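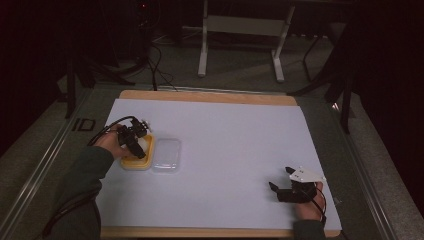
# The lunchbox problem

*Undambridge's student robotics club has spent a year teaching a machine to put the lid on a plastic tub. 20 July 2020.*

The robotics club at Undambridge has 11 members, a shared cupboard and one long-running argument about lids. Last year the club built a line-following buggy, as most clubs do in their first year, and came fourth in a regional heat. This year the members voted to enter the Kultumen, a student contest in which a robot arm has to carry out kitchen jobs on a table top. One of the set jobs is to close a food container. It takes a person a couple of seconds.

The rules allow teams to program every movement by hand or to let the arm learn from recordings of people doing the job. The club tried the first way through the autumn. The arm could close a tub if the tub was in exactly the right place, and it pushed the tub off the table if it was not. After the winter break they changed over to recordings.

To make a recording, a student picks up a pair of grippers, one in each hand, and does the job with those in place of fingers. A camera on the gripper films what is in front of the jaws. The recordings are then used to train the program that drives the arm. The members call a single attempt a "go", and by the end of the spring they had 4,000 goes saved, of which they threw out a good many.

Most of the ones they threw out were spoiled by habit. People nudge things with a knuckle or steady a tub with the side of the wrist, and the arm has neither. New members are asked to spend their first session just picking things up and putting them down again, and several have said it made their forearms ache. One wrote in the club log that it was like eating peas with two pairs of pliers.

The table is set up the same way each time. A board goes down, then a large sheet of white paper, then whatever is being handled. The paper was a late addition. Before that the club worked straight on the board, and a clear lid on pale wood was hard to pick out in the recordings. It is still hard on paper, and there has been talk of switching to a coloured lid, but the contest rules say the lid must let light through, so the clear ones have stayed.

The tub itself has a short history. The club started with a round one, which rolled when dropped and had a lid that only closed if pressed all the way round. A rectangular tub is easier to grip by the edge, and the lid can be started at one corner and pressed along. The left hand holds the tub and the right hand deals with the lid. Left-handed members do it the same way, with some complaint, because mixing the two in one set of recordings gave an arm that could not make up its mind.

## Printing the fingers

The club prints its own gripper fingers. The first design came from plans shared by Flumimico, a small supplier of teaching kits, and was meant for picking up foam blocks. It was too smooth and too thin at the tip for a lid. The members have redrawn it several times, making the pads broader and changing the angle of the inner face so that both sides meet a flat edge squarely.

Threaded inserts were the other big change. Screws driven straight into printed plastic worked loose after a few sessions, and a loose finger gives a recording that looks fine and teaches the arm something wrong. Brass inserts are pressed in with a soldering iron. Two members have become good at this and do it for everybody. The first few went in crooked and were kept in a jar.

Wear is checked at the start of each session. A finger with a chip on its outer face can carry on. If the gripping face is damaged it comes off and a new one goes on, and the number is written in the log so that the recordings made with it can be found later.
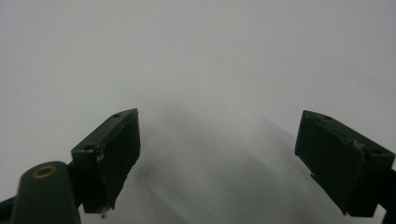
## What a session looks like

Sessions run for 2 hours after lessons. One student records, one resets the table, and a third watches the laptop and calls out when a camera has stopped. They swap places every few goes. The resetting is the least popular job. The tub has to be put down somewhere different each time, and people turn out to be bad at choosing places at random, so the club now draws a numbered card and looks up the position on a chart.

The best run so far was in June, when the arm closed the tub on most of its tries over one afternoon. A week later, with the blinds open, it managed far fewer. The club has since added 300 goes recorded in bright light and a smaller set recorded with the room lights low, and results have evened out.

Money is tight but the sums are small. Filament and screws come out of the science department's budget. The arm is on loan from Hsueh, a local engineering firm, until the contest is over, and the club would like to keep it for another year if the firm agrees.

The Kultumen heats are in August. Teams are given their own table and a tub they have not seen before, which may be larger or smaller than the one they practised with. The club has been collecting tubs from home to get ready, and asks that anyone sending one in also sends the lid.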